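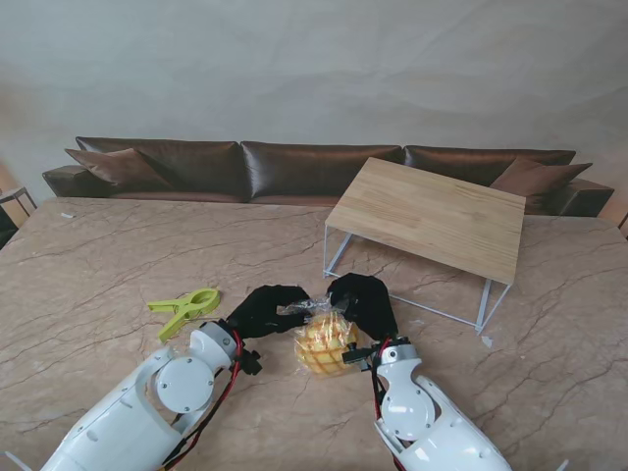

Both hands on a wrapped pineapple bun, with the green clip set down to the left.

New handling rules are out!

Our household handling guide has a fresh edition as of July 25, 2022, and I'm so pleased with how it came out. Diarmuid Ó Riain and the Wolasari bench team went back through 346 two-arm sessions from May and marked every one where a rule was missing, unclear or just plain ignored (89 of them, so there was plenty to write about).

The biggest change is for soft food in thin wrap. Buns, rolls and anything with a crust that cracks now get their own page, with a lower grip limit and a clear order of work: steady the item with both hands, settle, then go for the twist. One hand never pulls while the other is still closing. Food stays sealed unless the task sheet says to open it, and an opened item goes in the bin at the end of the session, however good it smells!

Cables get a page too. Check the outside run on each arm through its full reach before power-up, and look again after any change at the wrist. Loose clips and ties may stay on the table if the task uses them, but write them on the sheet first.

Corrigan has already switched over, and Kullunex follows once their stop-button checks are signed off. Please log your first 200 sessions under the new sheet and send Diarmuid anything that reads oddly. He loves a marked-up page, and the section on glass jars still needs work.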